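## Simulated houses: asking for less, finding more

We have news from the home-search project, and it's good news! After a slow spring, Fanni Balogh and the Wulldale group have a version of the search method that knows when to stop looking at a room. That sounds small. It has been the hardest part of the whole thing, and the June results finally gave us something worth writing up for this newsletter.

Quick recap for new readers. The robot lives in simulation. It gets dropped into a house it has never seen, with the name of one thing to find, and it has to drive there. Older versions of our search treated every piece of furniture as equally interesting, so the robot would drive up to each one, look it over from several sides, and burn through its time before it had left the first room. The new method, which we call Plurard (the name stuck before anyone could think of a better one), keeps a running guess about how much a second look would change its mind. If the answer is "not much," it moves on.
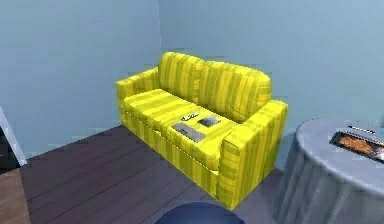
Small flat things have always been our worst category. A mug has a shape from nearly any angle, but a thin item on a cushion or a tabletop gives the detector very little to go on, and the detector tends to be far too sure of itself anyway. Our renders are soft, too, which doesn't help. Take the light gray rectangle near the front edge of the striped sofa: it could be a tablet, a tray or a thin box, and you and I would want to get closer before betting on any of them. Plurard is built to feel the same way. It holds on to several labels at once, and a spread like that pushes the value of a closer view way up. One more look from a better angle, then a decision.

We ran the full comparison over 446 search tasks. The old method finished 58 percent of them inside the time limit, and Plurard finished 77 percent, with the same detector and the same driving code underneath. I'll admit I reran the script when I saw that gap! Fanni had already done so, twice, and got the same numbers. Most of the gain comes from tasks where the target is in a different room from the start point, and that fits the idea nicely, because those are the runs where dawdling hurt the most.

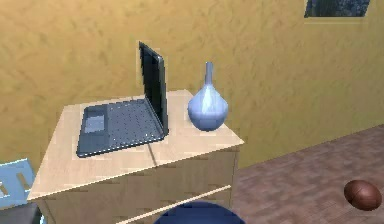

The other half of the story is what happens when the robot is already confident. The early Plurard build would skip a surface completely once it had named the biggest thing on it, and that cost us a lot of small targets sitting next to big ones. The fix (Fanni's, on a train, on paper) was to score the surface as well as the objects. Any stretch of tabletop that is blocked from the current view keeps its own little share of doubt until the robot has seen past whatever is in the way. It adds almost nothing to the planning time, and it got rid of a whole family of silly misses.

We also tried a learned version of the same score, trained on 361 recorded searches. It's a bit faster on layouts like the ones it was trained on and clearly worse on unfamiliar ones. For now we're keeping the hand-built score, and the learned one goes back in the drawer until we have many more layouts to feed it.

A few things still go wrong. Doorways are the big one: the method puts a value on the unseen room as a whole, and that value is a fixed number we picked by hand. Set it too high and the robot rushes off before it has checked the chair beside it. Set it too low and we're back to last year's robot, circling the armchair. Julow, our name for the next set of test houses, has more hallways and more partition walls, so we'll be able to tune this properly.

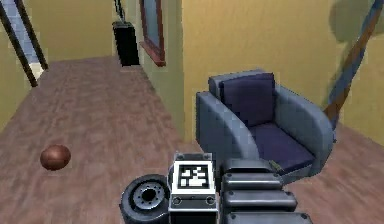
### Coming up

- The Orbán reading group takes on the draft next. Please bring complaints about section 4, especially the notation.
- Task lists and scoring code for all 446 runs are on the group drive, under Plurard. The readme still needs work, so ask if something looks odd.
- Fanni is looking for one more person to help label the failed runs. It's a great way to learn how the planner thinks, and you get to see some very strange routes!
- Julow houses go into testing as soon as the floor plans are checked.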